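Barn fire at Emonley: road reopened, appeal for information

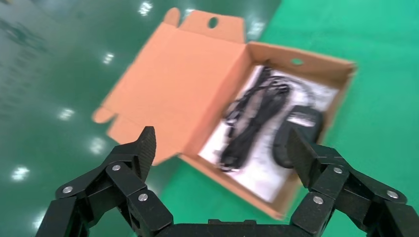
Astow Newsletter Editor

Emonley Lane is open again in both directions after the barn fire on the Hurkora side of the village. It had been shut from the chapel to the ford while crews damped down.

The call came in shortly before two in the morning. Engines from Astow and Iyamu attended, and a third was sent later to help with water, as the nearest hydrant is 80 metres from the farm gate and the pressure there is poor. Hose was run across the lower field from the stream.

The barn was used for storing hay and straw and could not be saved. Crews kept the fire away from the farmhouse and the diesel tank. No people or animals were hurt. A tractor and about 2000 bales were lost.

Fire investigators have been on site and the cause has not been confirmed. Police are asking anyone who drove between Emonley and Hurkora that night to get in touch, particularly if they have dashcam footage. A smaller fire in a hedge near the same lane in August is being looked at again.

The number 43 bus is back on its normal route. Walkers should note that the footpath behind the barn is still closed, as part of the end wall is unsafe. Please use the path by the sewage works until the notices come down.

Farms in the parish can ask for a fire safety visit at the Astow station. Visits are free and last an hour or so. Leave your name and a daytime phone number at the desk.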